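Folding Bench FAQ: Setup, Care and Repair of the Rorkurlow Hands
Maintained by Olesia Zinchenko, Ciltness workshop, Pustville
Last revised Aug 12, 2024

These are the questions I get asked most about the two-armed robot we use for cloth folding. The answers come from keeping it going, and they don't always match the brochure. If you want the brochure, the front office has a stack.

Is it true the hands need no maintenance?

No. The sales sheet says "maintenance-free under normal use," and I have yet to get anyone to tell me what normal use is. Cloth sheds lint. Lint gets into finger joints. Plan on cleaning the fingers at the end of every working day and going over the wrist connection once a week. If you skip a week, write it in the log so the next person isn't guessing.

How do I clean the fingers?

Put the arm in its service pose, stop it, and cut power at the cabinet. A soft brush first, then a dry lint-free wipe. Work from the knuckle toward the tip. No compressed air. I know the old instruction card says compressed air. All it does is push fluff deeper into the joint, where you then get to pay somebody to remove it.

Don't use solvent on the finger pads. A cleaner recommended to us as "safe on all surfaces" left one set of pads slick enough that we replaced them.

What does the light at the wrist tell me?

Less than people think. Green means the hand has power and is talking to the controller. It doesn't mean the hand is calibrated, it doesn't mean the grip force is right, and it certainly doesn't mean you can reach in. I have had a solid green light on a hand with a dead finger sensor. Read the status page on the controller if you want to know something.

How do I set the thumb?

The automatic routine gets you close. After that, do it by hand, with cloth. Lay a folded cloth on the table, bring the hand down palm first, and jog the thumb until it bears on the fold. Then try to slide the cloth out with the arm stopped and locked. It should resist without bunching. If it slides freely, lower the thumb one step and try again. If the fabric wrinkles up into a ridge, you went too far.

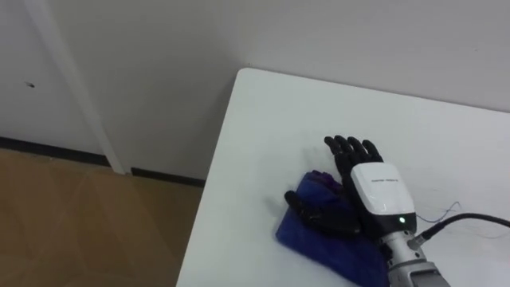

Thumb setting is where most of our bad folds come from, and I don't believe the claim that the software makes up for a poor one. It compensates for a bit of height error and gives up on the rest. Keep the four fingers together and nearly straight while you work on the thumb, with the thumb out to the side across the top of the fold, the way it lies on the blue cloth. Once the fingers spread or curl, you're adjusting two things at once and you'll learn nothing from either. Use the same cloth each time too. A thick towel will flatter a thumb that is set too high.

How often does it need recalibrating?

The manual says every 988 cycles, a number so exact that I assumed somebody had tested it. I asked. I was told it was "derived." We recalibrate after any finger replacement, after any bump, and whenever the same fold fails 2 times running. That has served us better than counting.

Can I run it on any table?

You can run it on a table that doesn't move. Push down on each corner before you start. If it rocks, fix the table first and leave the arm settings alone. A plain matte top is easier on the cameras than a shiny one. If the table has been shifted, even to sweep under it, redo the table height check. It takes ten minutes and people will go to great lengths to avoid it.

Does it matter where the cables go?

Yes, and it's the fault I see most after lint. The thick cable needs slack for the full wrist rotation, but it has to stay out of the reach of the fingers. Before a run, move the wrist slowly through its range with your eyes on the cable and nothing else. Thin sensor wires are worse. They get snagged, they break inside the insulation, and then the fault comes and goes for a week. If a reading drops out only in certain positions, suspect a wire before you suspect the sensor. We replaced a perfectly good sensor in October by not following that advice.

A finger is stuck. Can I straighten it myself?

With the power off, you can try light pressure, and I mean light. If it doesn't give, stop. Take the fingertip cover off and look for thread wound around the joint pin. Tweezers usually settle it. Never force a finger with the power on — the motor will push back and the gear teeth lose the argument.

Should we pay for the Simon add-on that predicts failures?

We ran the trial for four weeks. It warned us about a wrist bearing that was fine and missed a frayed cable that I found by looking at it. Maybe it gets better with more data, as we were promised. I'd put the money into spare finger pads and a second set of wires.

Who do I call when none of this works?

Me first, at the workshop desk. Have the log, the fault code, and a plain account of what you did before it stopped, including the part you'd like to leave out. If I can't fix it, I'll open a ticket with the supplier. Don't open a second one yourself; they merge them and we go to the back of the line.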